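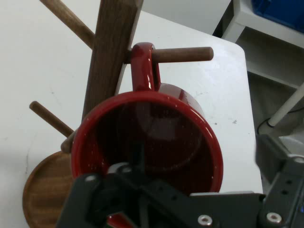 November 30, 2020
By Tadmont Housewares Support
3 min read

Ticket 561: Griltenon mug tree rocks on table, red mug swings and knocks the post
Status: closed

Reported problem

Customer bought the wooden mug tree from our Antwi store in September. It stands on a white table in a break room. With the red mug on one of the upper pegs, the stand rocks when the mug is hung up or taken off. The mug also swings back and knocks against the post. Customer asks if the base is warped and if the pegs are set at the wrong angle.

Entry 1

Asked the customer to take all the mugs off and press down on the rim of the base, going all the way around. It rocked at two spots across from each other. Asked them to turn the stand a quarter turn and press again. The rocking stayed with the same spots on the base, so the table was ruled out. Also asked if any felt pads were missing. Two of the pads were there and the third was gone.

Entry 2

Customer turned the stand upside down and found glue where the third pad had been. Told them to scrape it off with a plastic card, wipe the underside with a damp cloth and let it dry overnight. Sent a new set of pads, 3 mm thick. All the pads have to be changed together or the base will sit at a slant.

Entry 3

Pads on, no rocking when the stand is bare. With only the red mug on, the customer says the post still tips a little toward that side. Asked for the weight of the mugs. Red mug plus the green one with the white lettering come to 800 grams on their kitchen scale. The stand takes that weight with no trouble if it is shared between the sides.

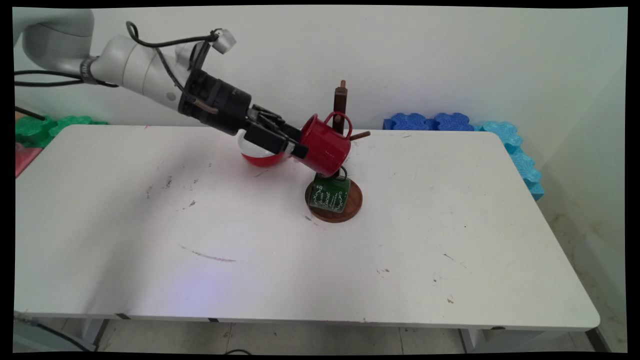 Advised hanging the green mug first, low down, and the red mug after it on an upper peg. Take them off in the reverse order. The handle should be slid in along the peg until it is close to the post. If it is left out near the tip, the mug has more leverage on the stand and more room to swing.

Entry 4

Customer tried the new order. No tipping. Knocking is less but still happens if the mug is let go too soon. Asked them to hold the mug until its side touches the post and then let go. Also asked them to check each peg for play by twisting it by hand. One upper peg turned slightly in its hole.

Entry 5

Loose peg pulled out, a thin coat of wood glue put on the end, peg pushed back in at the same angle and left for a full day with nothing hanging on it. Customer reports it no longer turns.

Parts sent

One set of felt pads, Dromura, self-adhesive. No replacement stand needed.

Closing notes

Base not warped, peg angle normal. Missing pad and one loose peg. Customer confirmed they are fine with closing the ticket. If the same peg works loose again, reopen under this number and send a new post and pegs from the Antwi store. Order 29 has the original receipt attached.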